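3.2 Storage of box files on open shelving

The second part of the study concerns how paper records are kept once they leave the desk. At the Ilmont office, closed correspondence is held in box files on wooden shelving, and the files are stored lying flat. Minami and Wieczorek had earlier recommended upright storage for all material of this type, on the grounds that a spine label can be read from a standing position. The staff at Ilmont did not adopt the recommendation. Their stated objection was that partly filled boxes slump when stood on end, so that loose sheets curl against the lower edge and have to be flattened before copying.

We therefore recorded flat storage as it was practiced and did not attempt to correct it. The inventory covered 38 box files, of which five were found to hold material from more than one year. Each file was taken down, opened, checked against the register kept by Szulc, and returned to its former position. Handling was limited to the front and top of the box wherever the position of the file allowed.

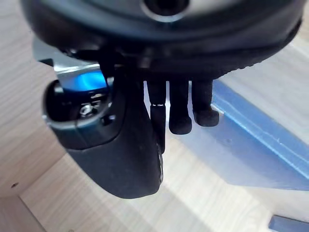
Two measures were taken for each file: retrieval time, from the reading of the register entry to the moment the file left the shelf, and return time, from closing the lid to the file lying at rest. Return time proved the more variable of the two. A box file lying flat has to be slid back over the front edge of the shelf, and a box set down at a slight angle meets the side panel before it is fully home. It must then be drawn forward and started again. Such restarts were logged separately and are excluded from the return times given in Table 4.

Figure 2. Box files stored flat on a wooden shelf, with labels on the top surface.
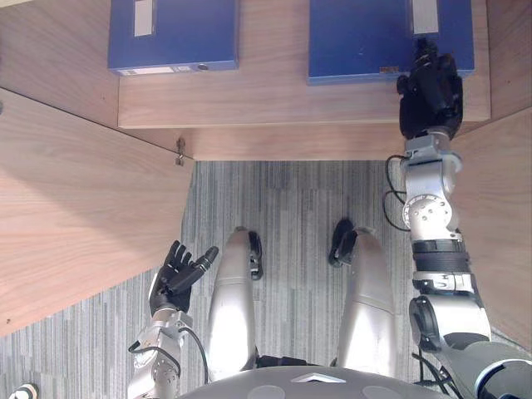
Label position had a larger effect than expected. A label on the top surface can be read only while nothing is stacked over it and the shelf above leaves room to look in. A label on the front edge stays legible in a stack, but the strip is narrow and in most cases carries no more than a short reference. Where the two labels disagreed – this occurred with older files relabeled in October – the top label was taken as correct and the register was amended to match.

Shelf loading was also noted. Some 600 sheets were taken as the practical limit for a single box, beyond which the lid no longer closed flush and a second file could not be laid on it without rocking. Zawadzka reports a lower limit for the Flurnimow archive, but the boxes used there are shallower and the two values should not be compared directly.

No attempt was made to reorder the files by date. The existing order follows frequency of use, with current matters nearest the door – an arrangement that the register does not record and that new staff learn by asking. Its effect on retrieval time is treated in Section 3.3.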